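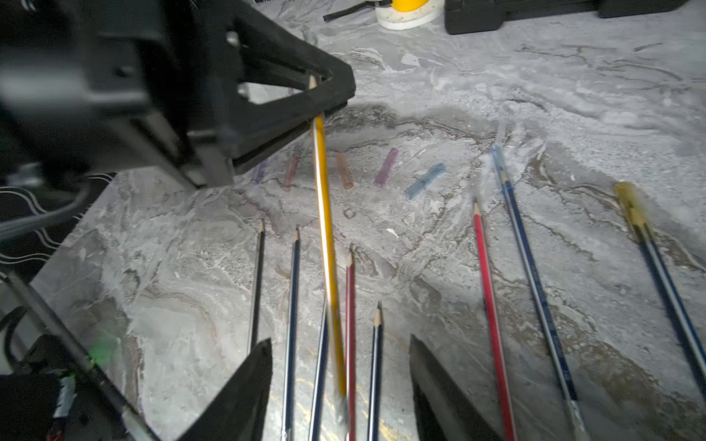 Who should be allowed to change a speed limit on a shared two-arm cell?

The person running the session can lower it at any time, and raising it takes a second person who has read the task sheet.

That one rule caused more arguments at Marnley than everything else in this section put together, so I'll start there and get to the cables and the tidying up later.

## 4. House rules for a tabletop cell

When we set up the Brillico project, I figured the published safety standards would cover most of what we needed. They're a good base and we did our risk assessment against them first (please do that too, I'm not offering this section as a replacement!). But a standard is written for a huge range of machines, and it won't tell you where the tape measure goes or what to write down when a pencil gets snapped. We ended up with a short rule sheet of 16 rules, which everybody calls the Stoyanova sheet after the room it was first pinned up in. I'll go through the ones that I think travel well to other labs.

### 4.1 Speed and reach

Each task sheet lists a top speed for the tool tip, for free motion and for contact separately. Lowering either one is free. You type the new number, you carry on, and the log picks it up. Raising one needs the second reader, and both sets of initials go in the session log. My first draft had the same rule in both directions, and people just stopped lowering the speed when they felt uneasy, which was awful! So we split it.

Both arms can reach the middle of the table, so we treat the middle as a shared zone. One arm at a time may close its fingers in there unless the task sheet says the task is a joint one. Both may hover. I went back and forth on that last bit for most of June, and I'm still a little uneasy about it, but a full lockout made handovers so slow that people started writing workarounds.

### 4.2 The table

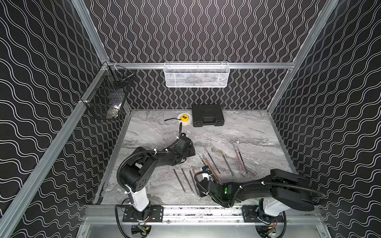
Figure 4. The two-arm cell, seen with both grippers low over the marble-patterned work surface.

Task items stay toward the front and middle of the table. Anything that's there for setup, measuring or storage goes to the back edge or into one of the baskets on the rails. We don't ask for the table to be cleared completely, and I'd argue against it. A cell that has to be bare before every run is a cell where folks are constantly leaning in past the arms with a tape measure in one hand, and I'd much rather have the thing parked at the back where the planner already knows about it.

Small thin things get their own rule. Pencils, pens, refills, caps, anything that rolls: lay them out with the arms stopped, and if one rolls off, leave it until the arms are stopped again. Sharp ends are written on the task sheet as sharp ends. A pencil held up in a gripper is a small spike on a moving arm, and the contact speed has to be chosen with that in mind, even if the gripper itself passed every check with a foam block in it.

### 4.3 Cables

The conduit has to be tied to the arm at several points and still leave slack at the wrist. We check the slack by hand with the power off, moving each joint through the range the task uses. Wiring at the bases gets looked at from the front of the rail before the first run of the day. Looking means crouching down, by the way. I've watched myself do this check from a standing position, and it's worth nothing.

### 4.4 Logging stops

Every stop is logged with a cause, including the silly ones. Our log form (it lives in Lurnitard, our in-house notebook tool) has a free text box and a drop-down, and the drop-down includes "I just didn't like it." That option is used a lot. Over the study period we logged 422 stops across 800 sessions, and I'd rather see a page full of nervous stops than a clean page I don't believe. We don't rank operators by their stops, and the form doesn't show one person's total to anyone else.

Two cautions before you borrow any of this. Our arms are small, and a rule such as hovering together in the shared zone shouldn't be carried over to bigger ones without a fresh assessment. Also, the counts above come from our own log, filled in by hand, so stops that got fixed in a few seconds are probably missing from it. We've now added a button on the pendant that opens a blank entry with the time already filled in, and the entries from that button are kept apart from the ones reported in this paper.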